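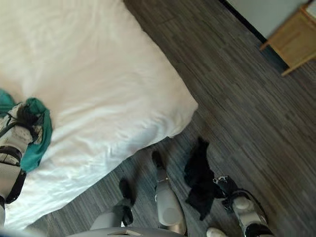
*White sheet, teal cloth.*

# About Setska

Setska is a small laundry and linen service in the town of Suller. Danica Radonjić opened it with one washing machine and a list of three guesthouses. Today we wash for 80 houses, and also for families who bring their bags to the counter on Vidmar Street.

We wash in soft water and we use soap without perfume. Many of our customers have sensitive skin, and Danica herself does not like the smell of

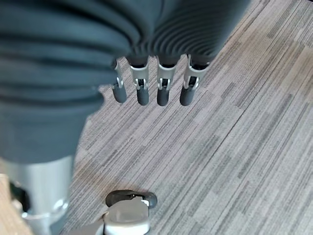
strong detergents. Sheets are dried on the line when the weather allows it – from April to September this is most mornings – and ironed the same day.

Small repairs are included in the price. If a seam is open or a button is missing, we fix it and put a note in the bag. Bigger repairs go to Dayana Magaña, who had her own sewing shop, Umia, before she joined us.

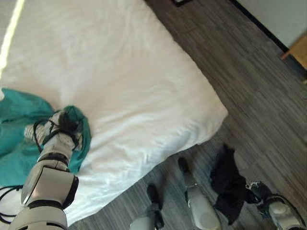

## How we work

You can bring your laundry from 7 in the morning. Bags up to 20 pounds are ready the next day. For larger orders, please call us first. We do not wash leather or fur, and we are sorry that we cannot take carpets anymore.

Guesthouses can also rent linen from us. We keep 300 sets, all in white cotton, and we deliver before noon.

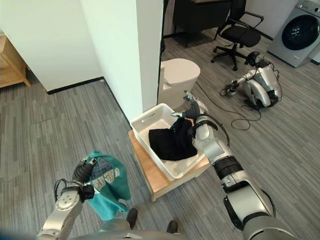

*A basket on a low wooden stool, with a dark garment inside.*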